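2024-03-18, open day, Ravness office

Set up at the round wooden table by the glass partition. Ran the bin task with the hand-held gripper for visitors, 28 in the first group. Hedvig Vik did the talking, I kept the log. Blue bin only.

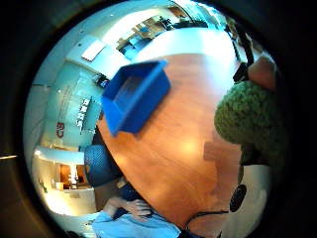 How long does one demo take to record? Around 37 seconds, plus the reset.

Berge people asked about training on Nultovau. Told them we had 200 clean demos at the end of February and want more before the next run. Still to do: copy today's log over, charge the spare battery.

Comments

Molleck: Is the 200 before or after filtering?

hvik: After. Raw was 538.

Molleck: ok thanks, will update the sheet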